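Clurthorpe Students Teach a Robot Arm to Handle Cloth

Clurthorpe, February

The robotics club of Clurthorpe Technical School has started its spring project, and this year it has no wheels, no balls and no racing track. The students are working with cloth. Their task is to make a robot arm pick up a piece of fabric from a table, carry it to another place and lay it down with as few folds as possible.

The club will bring its solution to the school competition in Pornellow, where teams from the whole district take part. There are 20 teams on the list this year. Each team gets 3 attempts, and the best one is counted.

"In the first years we always moved hard things, like blocks and cups," said Zanele Msimang, who teaches electronics at the school and leads the club. "A block stays the same when you touch it. A towel changes its shape every time, and the students must think in a different way."

The club meets on Friday after the last lesson, in the old drawing room on the second floor. The members are between fourteen and eighteen years old. Some of them write the program, others prepare the gripper, and the youngest ones keep the notebook in which every attempt is written down with its result. According to the notebook, the arm made 40 attempts during the first month of work, and in many of them the cloth slipped away before it was lifted from the table.

The students explain that the most difficult moment is the first touch. If the fingers come down too softly, they close over the material and take nothing. If they press too much, they push against the table and the arm stops for safety. The team has therefore divided the movement into 4 steps: go down, press, close, lift. Every step has its own speed, and these speeds are what the students change most often.
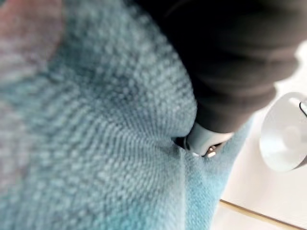
Thin cotton was the first material they tried, and it was not a good choice for beginners, the club says. It lay very flat and the fingers could not find a place to hold. Thicker cloth with a rough surface gave better results, and the students decided to learn on this kind before they go back to the thin one. In Pornellow the organizers will give the same cloth to all teams, but they will show it only on the morning of the competition. For this reason the club wants to practice with as many different materials as possible. Parents were asked to send old towels, scarves and blankets to school, and a big box near the door of the drawing room is already full.

The arm was bought by the school two years ago with the help of Robichaud, a local company which repairs machines for bakeries. The company also lets the students visit its workshop one time in each term. During the last visit they asked the technicians how to judge if a gripper is holding something or only touching it. The technicians advised them to look at the current of the motor, and the students have now added this value to their program. When the value stays low after the fingers close, the arm opens them again and tries a little to the side.

Not everything is decided yet. One part of the team would like to take the cloth by a corner, as a person does it. The other part prefers to take it in the middle, where there is more material and the place is easier to find. Both groups have their own version of the program, and they will compare them before the end of the month. Ms. Msimang said that she has her own opinion, but she will not tell it to the students before the test.

The rules of the competition allow the jury to give extra points for a clear explanation of the work. Each team has to present its project in a short talk, and a different member must answer the questions. In Clurthorpe the talk is being prepared by the students of the youngest class, who will use the pages of their notebook, with the failed attempts included.

Last year the school of Rultalside won the first place, and the team from Clurthorpe finished in the middle of the table. The task at that time was to sort bottle caps by color. Students from Rultalside have been invited to visit the club before the competition, so that both teams can try their programs on the same box of materials.

The club is open to new members until the spring holiday. Experience in programming is not necessary. Students who are interested can come directly to the drawing room on Friday at three o'clock, or leave their name in the school office. Old towels are still accepted, if they are washed.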